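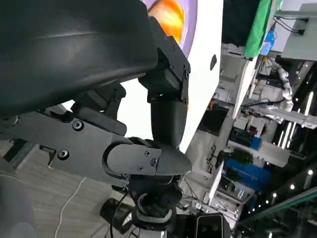

Why Did the Robot Hand Keep Squeezing?

A fault is when a machine does something it was not supposed to do, or does not do something it was supposed to do. A broken part can cause a fault. So can a wrong number in a program, or a message that arrives too late. This page explains one fault in a robot with two arms at the Cleltwood workshop. The fault was a late message.

What the robot was supposed to do

The robot had a job called a handover. One hand picks up an object and holds it out. The other hand closes on it. Then the first hand opens and moves away. People do this all the time when they pass the salt.

For a robot, a handover is a list of steps. At Cleltwood the list had 6 steps, and each step had to finish before the next one could start. The program that runs the list is called Feltero. Feltero sends commands to the hands, such as "close" or "stop closing," and the hands send back reports.

The most important report is grip force. Force is a push or a pull. Grip force is how hard the fingers push on the thing they are holding. It is measured in newtons. A small apple resting on your palm pushes down with a force of one newton, more or less.

What went wrong

During a practice run, the left hand closed on a soft foam ball. It was supposed to stop closing at 5 newtons. It kept going. By the time the motor stopped, the grip force was 57 newtons and the ball was squashed nearly flat. Foam springs back, so the ball survived. A finger caught in the same place would have been hurt.

The engineer in charge, Farzana Marikar, pressed the emergency stop. An emergency stop is a large button that cuts the power to the motors. It does not ask the program for permission. It works even when the program is confused, and this is the reason every robot of this kind needs one.

Finding the cause

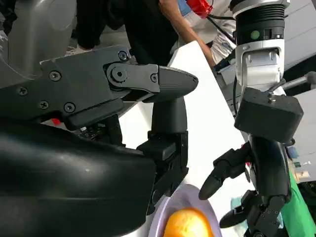
Robot fingers do not feel things the way yours do. Your skin has nerves all over it, and they send signals to your brain without being asked. A robot finger has only the sensors that its builders gave it. You may also notice that each finger is made of stiff pieces joined by hinges, and that the finger held out sideways has a rubbery surface at the tip. Rubber helps a finger hold something smooth, such as the orange fruit on the plate, without pressing very hard. It cannot tell the program when to stop. Only a sensor can do that.

The first idea was a broken sensor. Farzana tested it with small weights, and it gave the correct number each time. The second idea was a loose cable. The cables were fine too.

The third idea was to look at the log. A log is a diary that a program keeps. It records each message and the exact time the message was sent. The log showed that the force reports were correct but old. Each one reached Feltero 2 seconds after it was measured. When Feltero read "5 newtons," that was already out of date, and the fingers had gone on closing the whole time.

This kind of lateness is called a delay, or latency. Imagine steering a bicycle while looking at a video of the road from a little while ago. The video is accurate. You would still hit the curb.

The delay came from a part called the Karppinen board, which collects messages from both hands and passes them on. After a software update, it was saving up messages and sending them in batches.

How it was fixed

Three changes were made.

The board was set to send every force report at once.

Feltero now checks the time on each report. If a report is too old, the hand stops.

The motor in each hand has its own limit. It will not squeeze past that limit, whatever the program says.

The third change matters most for safety. The first two depend on software, and software can have mistakes in it. The limit sits inside the motor controller and does not need any messages to arrive.

Words to know

Fault: when a machine does not work as planned.

Newton: the unit used to measure force.

Sensor: a part that measures something, such as force, light or heat.

Latency: the time between when something happens and when the message about it arrives.

Emergency stop: a button that cuts power to the motors.

Log: a record of what a program did — and when.

Page last checked July 28, 2025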